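Workshop Tips: What Taking Apart Old Desktops With an Arm Taught Us About the Bench

Filed under: Repair, Bench setup, Small parts

Several of you wrote in after the July page on stuck screws to ask what we do with all those old desktop computers that pile up by the back door at Zerkcombe. The short answer is that they go into the Gitero study, where a robot arm learns to take pieces out of them and set those pieces down somewhere sensible. The long answer is below, and I've tried to put it in the shape of tips, because nearly everything that helped the arm has helped me at my own bench at home, and I have no arm there apart from the usual pair.

How the study runs, briefly

Each attempt is one part, out of the machine and into a holder. A memory stick, say, or a small add-in board. We ran 60 attempts with parts going into printed holders, and 42 of them ended with the part sitting properly where it belonged, with nobody reaching in to help. Kianoush Kermani wrote up the plan before we started and stuck a copy to the cupboard door, which I recommend for any job that goes on longer than an afternoon. Once you've been at something for a few days you start to get generous with yourself about what counts as finished, and it's good to have your earlier, stricter self looking at you from the cupboard.

We counted a part as seated only if it stayed put after the gripper let go and moved off. A part that leaned was a miss. Davoud wanted a half point for leaning and he was outvoted.

Most of the misses came at the putting-down end, which surprised me more than it surprised Ladan Akbari, who does the printing. I had been worrying all spring about latches. The arm got parts out of their slots pretty well and then bumped them against the lip of the holder, or let them go a hair too high, or came in twisted. Which leads to the first tip.

Spend your time on where things go

If you're taking something apart for the first time, whether it's a computer or a sewing machine or the kitchen mixer, set up the landing places before you pick up a screwdriver. Most of us do it the other way around. We get the lid off, we get excited, and ten minutes later there's a part in each hand and nowhere to put either of them.

A muffin tin does nicely for screws. For flat boards I like an old letter rack or a dish drainer, anything that holds them on edge so you can get your fingers around them again. Foam with slits cut in it works too, though please use the antistatic kind if you care about the board. Packing foam from the appliance box is fine for a casserole lid and not much else.

Give every slot a funnel

The first holders Ladan printed had straight walls and a slot that fit the board beautifully. Too beautifully, as far as the arm was concerned. Anything a little crooked on the way in just stopped dead on the edge. She opened the mouth of the slot so it slopes in on both sides, and the change was plain to see that same day.

You can do this at home with a file. If you have a tool rack or a knife block where you're forever stabbing around for the hole, take the sharp edge off the opening at a slant. Do both sides. My mother's knife block got this treatment over the holidays and she has been telling people I bought her a new one.

Lay the case down

Put a tower on its side with the open side up and let gravity work for you. I know some people like to leave it standing and kneel down to it on the carpet, and I did it that way for years, and my knees would like a word with me. With the case flat, a dropped screw falls straight down onto the board where you can see it, and you aren't pulling sideways on something that could tip.

Unplug it first, of course, and then hold the power button in for a few seconds. Leave the power supply itself closed up. We don't open them in the study and you shouldn't open them at home either.

Fasten down what holds, and don't fuss so much about the rest

Our early runs had the holders sitting loose on the bench. A little nudge from the gripper and a holder would scoot off, and then the next attempt would miss it too, because the arm was going back to a place where the holder used to be. Behrouz Ghasemi made up one plate with raised blocks for everything to register against, and after that a nudge was only a nudge.

At the kitchen table, a damp dishcloth under the cutting board is the same idea, and I expect you do that one already. For the workbench, a strip of rubber shelf liner under the muffin tin is plenty. For anything you'll use again and again, screw a couple of scrap blocks to a board and let your holders butt up against them. You want to be able to find them with your eyes shut.

Move the cables before you move the parts

This one cost us a good many mornings. Power cables in an old desktop have a spring to them, and a bundle you've tucked away will come creeping back across the very thing you were reaching for. The gripper caught on them more than I would have guessed. We settled on a routine where one person clears cables and the other checks, and they swap at lunch. There are 2 of us at the bench for every session, and I don't like to run with fewer.

At home, use hook-and-loop ties. Zip ties are tidy until you have to cut one off next to a ribbon cable. Tie the bundle to something that won't move, like the drive cage, and look at it again after a minute. If it's moved, it wasn't tied.

Take your picture from the same spot

Anika Haddad looks after the records for the study, and by the end of the run she had 2341 logged moves to sort through, counting every small approach and correction the arm made. She could only make sense of them because the bench was laid out the same way each time and seen from the same place. When something went wrong she could put two attempts next to each other and find the difference without guessing.

For your own repairs, the same habit is worth the trouble. Prop the phone on a shelf or a stack of cookbooks, leave it there, and take a picture after each part comes out. Pictures from six different angles look thorough, but then you sit down that evening and can't tell which way up anything was.

Slow down near the end of a move

We tried the arm at one even speed and then with the last little bit done slowly. Slow at the end was better for seating parts, and it hardly added to the time. I had a good laugh at myself over this, because it's what my shop teacher used to say about setting a chisel down, and I never listened to him either.

Try it with glasses going up on a high shelf, or with a jar lid. Quick through the air, then gentle for the last inch.

Write down the misses

It's tempting to reset and go again when something falls over. Please don't, or at least don't until you've made a note. Eighteen of our attempts were misses and I'd say I learned more from those than from the rest put together. We use a plain notebook with a line for each try: what part, what happened, what was different. Kianoush tried to get us onto a spreadsheet and it lasted until Friday.

A notebook in the kitchen drawer does the same for bread. If you've ever had a perfect loaf and no idea why, you know what I mean.

A few things I'm still unsure of

I can't tell you the sloped slot would have done as well without the plate. We made the one change and then the other, close together, and some of the parts we used later were easier than the ones we began with. Davoud Arabzadeh has been very patient in explaining to me why that matters, and we're planning a new round in which the parts come in mixed order and the straight holders get another turn. Until then, take the forty-two as a fair count of what happened at our bench, with our machines, and no more than that.

I'm also not convinced the holders need to be printed. Behrouz thinks a wooden one would do as well if the slot were cut cleanly, and he has been eyeing the maple offcuts. If any of you have made board racks out of wood, I would love to hear how you kept the slots from closing up in damp weather.

Someone named Vahidi (no first name on the note, I'm sorry) asked whether the arm ever damages the boards. Now and then, yes. We only use machines that were headed for recycling anyway, and a cracked connector gets its own line in the notebook like everything else. I wouldn't hand it a computer with your family photos on it.

And to the reader who asked about spacing: leave more room between your holders than you think you need. A hand is wider than the thing it's carrying, and so is a gripper, and it has to get back out again afterward without brushing its neighbor.
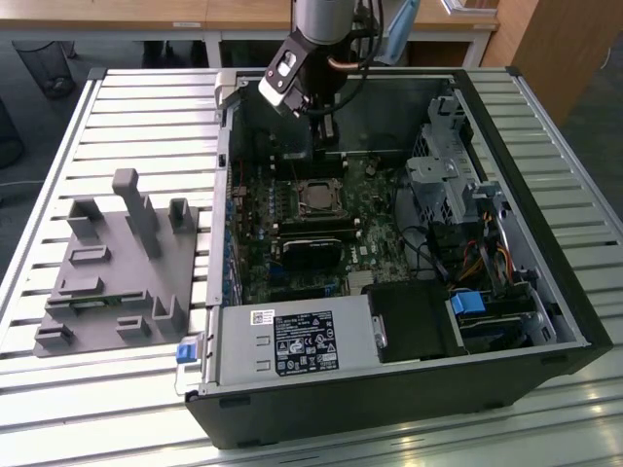
Give the tall things a spot toward the back, too, if you're right-handed and reaching over from the front, so your sleeve doesn't take them down on the way past. I'll put Ladan's measurements for the sloped slot on next month's page, along with the shelf liner question, which I've owed three of you an answer on for far too long.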